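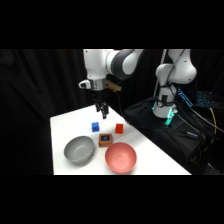 Figure 1. White tabletop, black curtain behind.

Who Took the Good Mug? Shared Kitchens and Quiet Rules in a Student Residence

Project report, Social Research Methods
Group members: Amber Van Hecke, Floor Jacobs, Morfudd Vaughan
Supervisor: Blandine Riviere
Sunday, April 7, 2019

1. Background

Skirkwood is a student residence with one kitchen per floor. Each kitchen has a printed list of rules on the wall, laminated, signed by the housing office, and faded to the point where rule four now reads "Please do not." We wanted to know which rules people in these kitchens follow, and whether those are the ones on the wall.

The idea came from a cheese. Floor had bought it, labeled it with her name and the date, and put it on her own shelf. Two days later the label was still there. Our supervisor felt this was a complaint and asked us to turn it into a research question, so we did: how do residents decide what can be borrowed without asking?

2. What other people have written

Most of the reading on our course list deals with shared resources on a larger scale, mainly fishing grounds and pastures. We found it useful up to a point. A pasture grows back. A jar of pesto does not, although one of our respondents seemed to believe it did.

The studies that helped most were about roommates and chores. They agree that people overestimate their own share of the cleaning. We had planned to test this on our own group but dropped the idea after a short conversation.

3. Method

We interviewed 17 residents from three floors. Interviews took place in the kitchens, usually in the evening, and were meant to last 15 minutes. The shortest was over before the kettle boiled. The longest involved a resident who had kept written records since September and wished to read them aloud.

We also kept a diary of sticky notes. During February, Morfudd photographed every note that appeared on a refrigerator or cupboard door, and we sorted them by tone. Our first set of categories was "polite," "neutral" and "angry." We had to add "polite but angry," and it soon became the largest one.

Names have been changed where people asked. One person asked for his name to be printed in bold, and we declined.

4. Results

4.1 Things that belong to everyone

Salt, cooking oil and dish soap are treated as common property whatever the label says. Most respondents said they would use another person's salt without a second thought. When asked if they would mind someone using theirs, several did have a second thought.

Milk is harder. A splash for coffee is allowed on the second and third floors. On the first floor it is theft. We could not find anyone who remembered when this was decided, but new residents told us they learned it within a week, generally from a note.

4.2 The good mug

All three kitchens have one mug that is better than the others. On the second floor it is large, blue and printed with the word Votach, and none of the residents know what that means. It has no owner. By custom whoever washes it may use it next, and as a result it is the cleanest object in the building. The frying pan has no such custom, and we would rather not describe the frying pan.

4.3 Notes

Short notes work better than long ones. "Please rinse" was obeyed more often than a full page with underlining, which mostly attracted replies. One note about a pot of lentils collected 6 replies in four different pens, including a drawing. The lentils were still there when the discussion ended.

Josefien Van Loon, who manages the building, told us that notes from her office are read least of all. She did not seem surprised by this and had stopped signing them.

5. Discussion

The wall rules cover noise, fire safety and cleaning times. What residents argue about is food, and food is not mentioned. In its place each kitchen has built up its own customs, passed on by example and by adhesive paper. They differ from floor to floor, but the people who live under them find them obvious, and think poorly of visitors who don't.

Our study has weak points. All three of us live in the building, and Floor had to leave one interview when the subject turned to dairy. People may also have given us nicer versions of themselves, though if so we would hate to see the originals. A longer study would cover the move-in weeks, when customs are being learned and more plates are available.

6. Recommendations

Replace the wall list with a shorter one. Include a line on milk, set by each floor. Give each kitchen a shared shelf, clearly marked, for salt and oil. Buy a second good mug.

We thank everyone who talked to us, and ask once more about the cheese.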